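We use cookies to improve this site. By continuing to browse you accept our cookie policy. Accept | Settings

6th May — posted by Firdevs Güler, Mevside bench notes

Continuing the fingertip comparison on the pink bowls. Two tip sets on the list: the Karpenko pads (the set we have used all spring) and the Mesia tips Nam-gil ordered. Controller gains unchanged from the last entry. Force limit unchanged too. Only the tips and the approach height vary.

Rim grasp is the one I care about. The wall of the bowl leans outward, so the two fingers never meet it at the same angle, and the linkage closes along an arc. If the approach is a little high the pads touch on their front edges and the bowl rotates before it lifts. 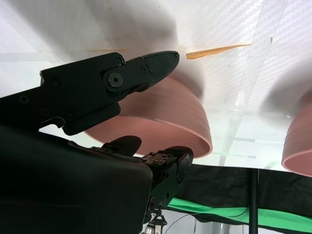
Ran the Karpenko pads first, 12 attempts at the nominal height. Five slips, all in the first part of the lift. Dropped the approach by 4 mm and repeated: three slips in 12. Closing speed made no difference I could measure, so I put it back to the default. Zoia thinks the remaining slips come from play at the main pivot and wants the screw torque checked before anyone blames the rubber. Fair. Added to the list.

Wrist camera exposure is still a nuisance. The white table pushes auto exposure down and the black fingers lose all detail, and then the pad edge detector jumps. Locked exposure by hand for the second set. Chiharu has a script that locks it at startup — needs merging.

The Mesia tips are stiffer and wear slower according to Nam-gil, who ran them on the Tirnport arm in August. I have no slip numbers for them on this bowl yet. Same two heights, same number of attempts, so the tables can be compared directly.

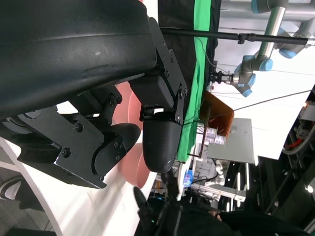

Does the lower approach cost us anything on clearance?

It leaves less room between the fingertip and the table, and with the current calibration error I would not go down any further. Recalibrate the wrist first, then try another step.

To do: pivot torque, merge the exposure script, Mesia runs at both heights. Yevdokiia has the torque driver.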